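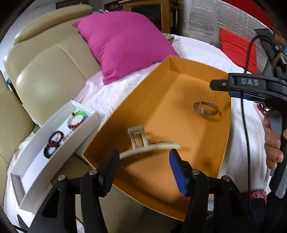 Orange tray with the beige claw clip and the mesh bangle.

Home | Notebook | Projects | Materials | Archive | Contact
Older entry | Newer entry

Workshop notebook – January
Spring fatigue and plating, small hair and dress accessories

Started at 8:15. Shop was cold, so the first hour went on sorting paperwork and letting the ovens come up. Picking up from the last entry: we still want to know why the springs in the Dutby clips go slack so much sooner than the ones in the Astby clips, when both are sold as the same part and both come out of the packet feeling the same in the hand.

Summary of where we were. The Dutby clips lose grip in the first few weeks of ordinary use. The Astby clips hold on for most of a year. Jaws, pin and body are close enough in size that I can swap springs between the two, and the trouble follows the spring. Put an Astby spring in a Dutby body and it behaves like an Astby. That was worth a day's work because it lets the molding off the hook, and I had been blaming the molding.

Cycle rig. Ran one Dutby clip from the new batch overnight at full opening with a short rest between strokes. The counter stood at 1669 when I came in and the rig had stopped on the low-force trip, so that is where the closing force fell under the limit. No break. The coil was whole, the legs had just taken a set and were sitting wider than they should. I put the spring next to a fresh one on the surface plate and the difference in leg angle is easy to see without a gauge. Measured it anyway, 19 degrees. Written on the card and the card is in the drawer with the spring.

I don't trust the trip point fully. The load cell drifts when the heater cycles, and the heater was cycling all night. Next run goes with the heater off and a blanket over the rig.

Sectioning. Mounted 2 springs in cold resin, one of each make, ground them back to the wire center and etched. Under the low-power microscope the Astby wire has the long drawn grain you expect from hard-drawn wire. The Dutby wire looks softer toward the outside, as if it had been heated after coiling and nobody watched the clock. A stress relief at low temperature is normal. Too hot and you give away the temper you paid for. I can't prove that from one section, and my etch was uneven on the left side of the mount, so it needs doing again with fresh nital and a better polish. The old polishing cloth is finished. Threw it out.

Hardness. Tried the micro tester on both sections. Wire is thin and the indents near the edge are no good, so I only kept the ones at center. Astby reads harder. I am leaving the values off this page until the tester has been checked against the block, which is in the Carroll building and has been for months.

Plating. Separate job, same bench. The bangles have come back from the salt cabinet and the results are mixed. The mesh is the trouble. Plating reaches the outside of the weave well enough, but where wires cross there is a shadow and the coat goes thin. Rust bloom shows first at the crossings and then along the inside of the band. The clasps are fine, being plain flat parts that rack easily. Options as I see them:

– Plate the wire before it is woven. Best coverage, but the weaving scratches it and the cut ends are bare.
– Plate after weaving, lower current, longer time, more agitation. Cheap to try.
– Change the base metal to stainless and skip the question. Costs more and the weaver will complain about tool wear.

Going with the second one first. Bath was last topped up in December and should be analyzed before we draw any conclusions from it. Brightener is low, going by the dull patch on the test panel. I made up a new panel and ran it for ten minutes, dull at the low-current end as before.

Cleaner. The Ditenex degreaser is working better than the old one on drawing lubricant. Water sheets off in one go after the rinse. It leaves a film if the rinse water is cold, so keep the tank warm. It also takes the ink off the tags. Use wired metal tags from now on and stamp them.

Stock. Low on mounting resin, 600 grit and nitrile gloves in medium. Plenty of copper tape. There are two boxes of music wire on the bottom shelf with no labels, and I would like whoever opened them to write the diameter on the outside. I measured one and it is the size we use for the clip springs, so I may wind a few of our own and see how they do with a proper stress relief, up to an hour in the small oven.

To do:
Repeat Dutby run, heater off.
Re-etch both mounts.
Get the hardness block back from Carroll.
Bath analysis.
Wind test springs – check the mandrel for springback first, last time they all came out loose.

Closed up at 5:40. Ovens off, extraction left running for the etch bench.

Comments

wirebender: I've seen that set in legs before on cheap torsion springs. Check which way they're loaded too. If the clip opens the coil up instead of winding it tighter you lose a lot of life.

Reply from the bench: Both makes load the same way, closing the coil. Good thought though, I'll add a sketch to the next entry.

platingshop2: For mesh try pulse plating if your rectifier will do it. Helped us a lot at the crossings.

Reply from the bench: Ours won't. There's an old one in storage that might.

h_coil: What etch time are you using on the music wire? Mine goes black before I can see any grain.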